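关于我们

克利坦布里奇足球俱乐部(Clitumbridge FC)是一家会员制的业余足球俱乐部,成立于1933年,主场位于镇北的莫克盖西球场(Mokgethi)。俱乐部目前设有成年男队、成年女队、青年队和少年训练班,参加地区联赛以及地区杯赛。中文页面主要面向在本地居住和就读的华语家庭,内容与英文页面大体相同,章程和财务报告只有英文版。

俱乐部的由来

俱乐部最早是镇上制绳厂工人的球队,队员下工以后在河边的草地上踢球。后来工厂关闭,球队保留下来,改为向全镇居民开放。现在的队徽上仍有一段绳结,就是从那时沿用的。主场球衣为深绿色,客场球衣为白色。

河边草地每年春天都会积水,球队有很长一段时间借用别人的场地比赛。莫克盖西球场建成以后,俱乐部才算有了固定的主场。球场西侧为有顶看台,设480个座位,其余三面为站席。全场可容纳观众3000人。球场历史上也有过坐不下的时候,主要是地区杯的几场比赛。平时的联赛不需要提前订票,到现场购买即可。

俱乐部的成绩有起有落。成年男队曾经升入地区甲级联赛,两个赛季后降级,目前在乙级。成年女队成立较晚,但升级较快,现在与男队处于同一级别。青年队以本地学生为主,每年都有队员进入成年队。

我们怎样运作

俱乐部归会员所有,每名成年会员在年度大会上有一票。日常事务由理事会负责,理事任期两年,可以连任。会费、门票、球场出租和赞助是主要收入,支出以场地维护、裁判费、客场交通和青少年训练为主。会员可以向办公室索取上一年度的账目。

理事会主席为乌梅什·桑杜(Umesh Sandhu)。他早年在青年队踢边后卫,后来负责过俱乐部的赛程安排,现在主要处理与联赛办公室和镇议会之间的往来。

足球事务由瓦富拉·西米尤(Wafula Simiyu)主管。各队教练的聘任、球员注册和转会手续都经过他。想参加成年队试训的球员请直接与他联系,并说明以前效力的球队和所踢的位置。季前试训在夏天进行,赛季中途原则上只补充门将和受伤球员的位置。

青少年部负责人是谢南·吉尔马丁(Senan Gilmartin)。曼努切赫尔·塔赫里(Manouchehr Taheri)担任成年女队主教练,同时带门将训练。场地和器材由埃利·阿扎尔(Elie Azar)管理,租用球场、借用更衣室或者在比赛日摆摊,都需要先得到他的书面同意。

青少年训练

少年训练班每年9月开始新一期,按年龄分成5个组。最小的一组以带球和小场地游戏为主,不记比分。年龄较大的三个组参加地区少年联赛,主客场往返由俱乐部统一安排车辆,家长也可以自行接送,但须在出发前告知教练。

训练时间为下午五点半到七点,冬季改在学校体育馆进行。孩子需要自备球鞋、护腿板和水壶,训练背心和足球由俱乐部提供。缺席请提前发短信,不要只让同学转告。

第一次来的孩子可以免费试练两次,之后再决定是否报名。家里有两个以上孩子参加训练的,从第二个孩子起会费减半。经济上有困难的家庭可以向青少年部申请减免,申请内容不会告诉教练和其他家长。

所有教练和领队都须通过背景审查,并持有有效的急救证书。未成年球员的照片在发布之前需要家长签字同意,同意书可以随时撤回。对教练的做法有意见,可以先与吉尔马丁谈,也可以直接写信给理事会主席。

赞助与合作

本赛季成年队的胸前赞助商是运动用品商斯基凯迪科(Skikedico),合同两年。特罗卢瓦诺印务(Troluvano)为俱乐部印制比赛日手册和季票,并在每个赛季向青少年部提供一批训练本。球场边的广告牌按赛季出租,尺寸和价格可以向办公室查询。俱乐部不接受博彩和烟草类广告。

会所与活动室

会所在看台后面,一楼是更衣室、裁判室和小卖部,二楼是办公室和活动室。小卖部只在比赛日营业,出售热茶、三明治和围巾。活动室平时供各队开会使用,训练日的下午也对会员子女开放,可以在里面写作业、看书,晚上七点半关门。食物请留在一楼,室内不要穿钉鞋。
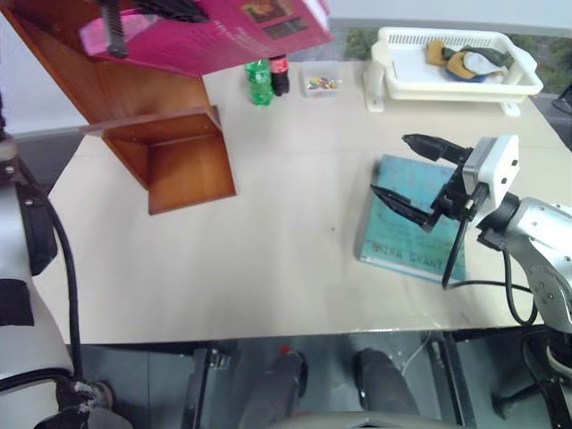 桌上的书籍与木制搁架

活动室也接受会员预订,用于生日聚会或小型会议,比赛日除外。预订者须自行清理,并把桌椅放回原处。旧比赛手册和历年合影存放在办公室,希望查阅的人请先约时间。我们还缺少制绳厂时期的资料,家中如有当年的照片、球票或信件,俱乐部愿意扫描后归还原件。

如何加入

会员分为成年会员、家庭会员和少年会员三类。申请表可以在办公室领取,也可以在主场比赛日从小卖部旁边的桌子上拿。填好后连同会费交到办公室,一般两周内会收到会员卡。会员购买主场门票享受折扣,家庭会员的门票折扣适用于同住的所有家人。

会员有效期到赛季结束为止,中途加入的按剩余月份收费。退会需要书面通知,已交的会费不退,因搬迁离开本地的除外。

到达方式

从火车站步行到球场约一刻钟,出站后沿河往北走,过第二座桥右转。公共汽车在球场路口设站,比赛日晚场结束后的末班车较早,请留意站牌上的时刻。球场停车位有限,优先给客队大巴和行动不便的观众使用。轮椅观众请从南门进入,看台前排设有专用位置,陪同人员一名免票。

办公室开放时间为上午十点到下午四点,主场比赛日延长到开球前。需要中文协助的家长请在来信中注明,青少年部会安排会讲中文的会员回复。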